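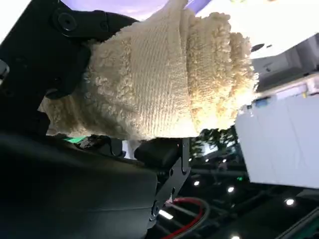
Vol. 2, p. 31

Figure 3. Wrist view with a terry towel bunched at the black finger. The woven band across the middle is flatter than the looped pile on either side of it.

5.2 The stall that wasn't

Our most expensive failure was also the quietest. Under the Terkia controller, the gripper closes until motor current rises, then declares a grasp. With a rigid object the rise is sharp. With a towel it is more of an opinion. The pile gives way a little, the current creeps up, and the controller reports success at a point where the finger has mostly made the acquaintance of some loops. Of 30 towel lifts logged on November 18, 2024, up to half ended in a slip that the software recorded as a completed task.

We did not notice at first, as the logs were lovely. Mechthild Kälin found the problem by reading the wrist video against the current trace, a job she had put off since March and which she does not recommend. In trial 3474 the grasp flag stays true for the whole of the carry, including the part after the towel has left.

Two faults were at work. The stall threshold had been copied from the older Plondura hand, whose fingers are stiffer, and the slip check ran only while the wrist was moving. A towel that let go during a pause was therefore held, as far as the robot was concerned, forever. Raising the threshold fixed the first fault and promptly gave us a new one: fingers that closed on soft items with real conviction. We now scale the threshold by the measured slope of the current and run the slip check at all times - a change of one line, found in the usual number of weeks.

The same code runs on the tabletop tasks, so we repeated the check there. A bread roll is a useful middle case, softer than a mug and less evasive than a towel. Figure 4 shows one in the right gripper, level with the lavender plate.

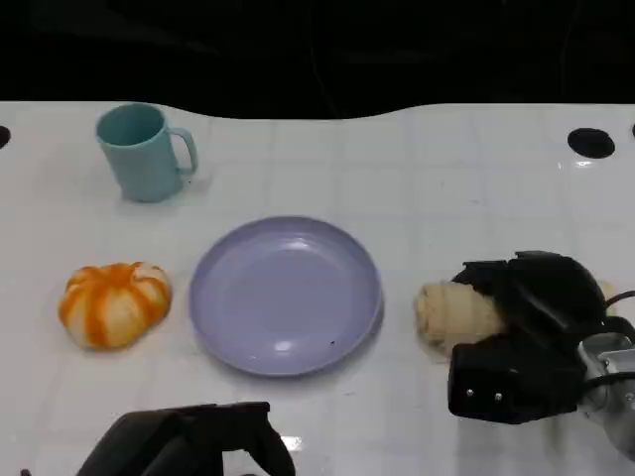 5.3 What the operator was told

The status panel showed a green "HOLDING" in every one of the false grasps. We have changed it to show the age of the last slip check, in seconds. Operators find this less comforting and have started looking at the gripper.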